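**Brudus Opens Its Breakfast Table to the Neighborhood**

Closach, 1 October 2024

Toast in a pink bowl, a round roll beside it, and a table small enough that you have to pass things politely.
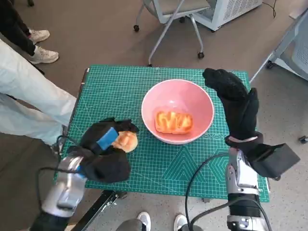 ## Bread first, then everything else

Brudus, the tableware shop on Nurkmont Street, is very happy to announce a season of breakfast mornings for neighbors who would like to sit down, eat something simple and talk about the bowls and plates they use every day (and the ones they keep in the cupboard and never do). The first morning takes place in November, with places for 44 guests, and the bread will come from our good friends at Bansal Bakery.

"I grew up in a house where toast went into whatever dish was clean," says Domingo Herrera, who owns the shop. "A bowl keeps the crumbs where they belong, and I have been telling customers so for 12 years!"

Guests are warmly invited to bring a favorite bowl from home, chipped or otherwise, and Koen Koster will be on hand all morning to talk about glazes, rims and what can be mended. The shop has nearly 3000 pieces on its shelves, and you're welcome to try your breakfast in any of them before deciding whether it suits you.

## Joining us

The breakfasts are free, and children are welcome with an adult. Please reserve a place at the shop counter, and let us know then if you need bread without nuts or seeds. Coffee and tea will be served from the time we open.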